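Notebook, adhesives bench, August

Picked up 9:40. Second look at the Gellus claim that their wood glue reaches "full working strength" in 2 hours at room temperature. Darcy believes it. I don't, or not yet. The sheet they sent gives one number and no conditions: no species, no clamp pressure, no moisture content. A number like that could have come from anywhere.

What we have so far is 11 lap joints in maple, cut from the same board, glued by me and Darcy on the same morning. The board came from Gutbridge and had been sitting in the rack since spring. I put the meter on it in several spots and got readings I was happy with, although I trust that meter less than I trust the glue.

Best joint let go at 2,620 pounds. Darcy wrote that one on the whiteboard in large figures. I would like it noted that he did not write up the worst one, which peeled like tape. Same glue, same clamps, same two people. When results are spread that wide the best one tells you very little, and I rubbed it off the board before lunch.

Possible causes, in the order I believe them:

1. Glue spread. Darcy uses a brush, I use a card. We didn't record whose joint was whose, which was stupid. From now on initials go on the end grain in pencil before any glue comes out.

2. Clamp pressure. We've been going by feel. Annunziata says feel is fine if the same person does all of them. Maybe so, but the same person didn't.

3. Open time. The first joints got closed up right away and the last ones sat while we hunted for the other bar clamp. Could be several minutes' difference. The bottle says this doesn't matter. The bottle would. 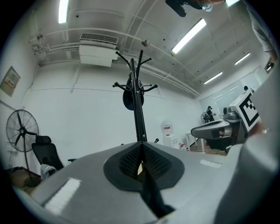

Second batch, plan

All joints by one person (me). Card only. Timer running from first glue on wood to last turn of the clamp, written down for each. Half to be broken at the Gellus time and half left until the next morning. If the overnight ones are a lot stronger then "full working strength" is a sales phrase and we can stop arguing about it.

Also a control set with the old Pellegrini glue, the stuff in the cloudy jug. Liliana asked why bother when we know what it does. Do we, though? We know what everyone says it does. I went back through the last notebook and found one page of numbers, no wood named, and a coffee ring. Most of our confidence in Pellegrini comes from nothing having fallen apart yet, and most of what we've built with it is shelving.

Gualtiero wants to try sizing the end grain with thinned glue first. He has a method from his old shop where they swore it doubled the strength. I asked doubled from what, and he couldn't say. Fine, he can have a set of his own at the end, but it stays out of this batch. I don't want two changes at once.

11:15. Mavis phoned about the kitchen job. Customer read something on the Jonoreo site saying hide glue is "stronger than the wood itself" and now wants it for the drawer boxes. Every glue in this building is stronger than the wood itself if you pick your wood. Told her to quote for hide glue at the longer hours and see how keen they are then.

Humidity. The dial gauge by the door says 85 percent, which I find hard to accept. Darcy's cheap digital one disagrees with it by a lot. Put both in a sealed bag with damp salt and will read them tomorrow. Until then I'm not writing any humidity figure next to a joint, and I've crossed out the one on the previous page.

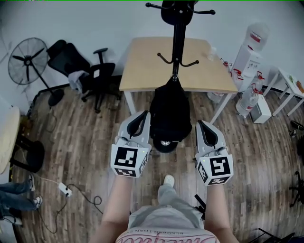
If the dial gauge is right after all, then the meter reading on the maple starts to look suspicious too, as the board should have picked up a good deal more than it shows. One of the two is wrong. I can weigh an offcut, dry it in the little oven, weigh it again and settle that part without asking any instrument's opinion except the scale's. Annunziata has the scale. Ask for it back.

Breaks, looked at again under the lamp: the weak joints failed in the glue line, clean and shiny on one face. Looks like a starved or skinned-over joint to me. The strong ones tore fibers out. Darcy now agrees open time should go to the top of the list. I've left the order as I wrote it, so we can see later who was right.

To do: cut second batch blanks, find the other bar clamp, pencil, scale from Annunziata. Write to Gellus and ask what wood they used.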